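Ticket 1106: Right arm drifts off the item in the last part of the reach (remote control sessions, shelf stocking task)
Project: Bonell
Site: Sandoval
Status: Open, waiting on reply
Opened: October 18, 2024

Hello Sikent support, and thank you again for the quick help in February with the headset straps. You were so patient with us then that I'm almost looking forward to this one!

We're using your remote control kit to teach our humanoid how to handle groceries on a low shelf. One of us wears the headset and drives the arms, a second person stands next to the robot in case it needs a steadying hand, and every good run gets saved as a demonstration for training. It was going along very nicely until we moved from the tall shelf to the low one.

What goes wrong: the operator brings the right gripper down to an item, everything lines up in the headset, and then over the last little stretch the gripper slides off to the left by the width of a finger or so. Boxes are forgiving and we can usually still get hold of them. Cans lying on their side are another story, because a small nudge in the wrong place and away they roll. Out of 50 runs on the low shelf we threw away 9, all of them for this same drift (the tall shelf gave us no trouble at all, with the same operator and the same settings).

The head view and the wrist view are both recorded on every run:

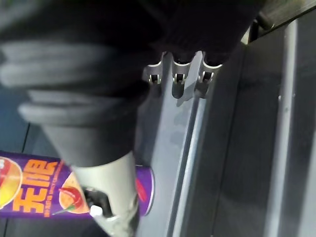
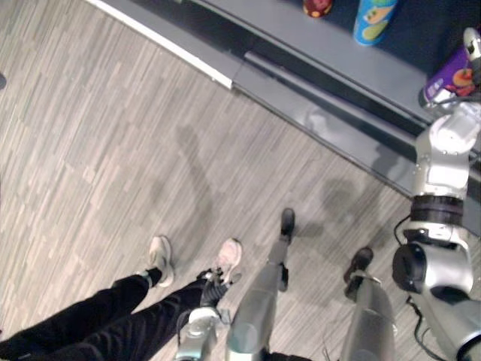 What we've tried so far, in the order we tried it:

Restarted the headset and the control computer. No change.

Ran the arm calibration again from the menu, both the short one and the long one. The long one finished without a warning and the drift was a little smaller for the next few runs, then it came right back. I was so hopeful, too.

Swapped operators. My colleague has longer arms than I do and stands quite differently, and the gripper went left for both of us.

Turned the motion scaling down from normal to slow. This did help with the rolling cans, but the runs got so long that I don't think they make good training material. The Brorkemska people who do our training would like them brisk, and I can see why.

Drove the arm to the same low spot with the hand controller, leaving the headset out of it completely. The drift was gone! I repeated this after lunch to be sure, and it was still gone. That makes me wonder if the trouble is in how the headset tracks a hand held down low near the knees, but you'll know much better than I do.

Two questions, then. Is there a lower limit to the tracking space that we should be setting for a shelf at this height? And can the 9 bad runs be corrected afterward from the logs, or should we just delete them and record again? We've kept them in a separate folder for now.

I can send the full logs for the low shelf runs whenever you like, they're zipped and ready. We'll carry on with the tall shelf in the meantime, so please don't drop everything on our account.

With many thanks from all of us at Sandoval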